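Darko Bin Rules: README for the cell practice guide and its data card

Good practice for robot arms that reach into open bins. Version 2, updated in June.

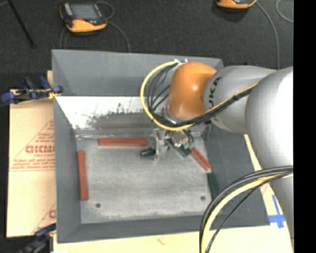

Brock Cloutier wrote back on the first version that a rule is no use to him unless he can check it while standing at the bin with his hands full. He asked for short lines, one action each, and he wanted the cable rules moved ahead of the gripper rules. We did both, and the guide is so much better for it!

What's in the package

rules.txt: the rules, in the order you would check them
checks.csv: 1891 filled-in check sheets from the Baltau and Stosia cells
words.txt: the words we use for parts of the cell
changes.txt: what changed between versions, and who asked for it

The rules in short form

Cables
1. Leave enough slack at the wrist for the full turn the job calls for. Try the turn at slow speed before you run the job.
2. Look at every tie at the start of a shift. Replace a cracked one before the arm moves.
3. No cable or hose may rub on a bin wall at any point of the reach.

Bin and table
4. Clamp the bin. Push it by hand on all four sides, and if it shifts, clamp it again.
5. Mark reference spots on the table with tape and write down where they are. If the tape lifts, measure again; don't press it back by eye.
6. Worn paint is fine. Sharp edges and loose flakes are not.
7. Stop the arm before reaching into the bin, even for one part in a corner. (This is the rule we care about most, and the one we get the most mail on.)

Pendants
8. Give each pendant a fixed resting place, outside the reach of the arm.
9. The person in charge of the run can get to the stop button in one step.
10. Keep pendant cables out of the walkway.

Gripper
11. Test the grip on each kind of part you plan to pick, long bars included. Long parts swing, and they find the walls!
12. Look over the fingers every 200 picks and do the full check at 4000.

About the check sheets

Each row in checks.csv is one sheet, filled in by the person who ran the shift. Names have been taken out. Blank cells mean the line was skipped, so please don't read them as a pass. Rule 5 was reworded after the Stosia sheets came in, and older rows still use the first wording. The column "rule5_old" tells you which is which.

What it doesn't cover

Conveyors, mobile bases and bins with lids. The guide also doesn't replace your risk assessment or the safety standards that apply where you work. Use it next to them.

Joining in

We love getting new rules! Send the rule, the reason, and at least one filled-in sheet showing that it can be checked. Thérèse Grewal reads cable and clamp changes, Shahnaz Haque reads everything else. Drafts under discussion are in the Clurnatell folder, and comments on those are welcome too, even one-liners.

Maintainer: Fatima Joubert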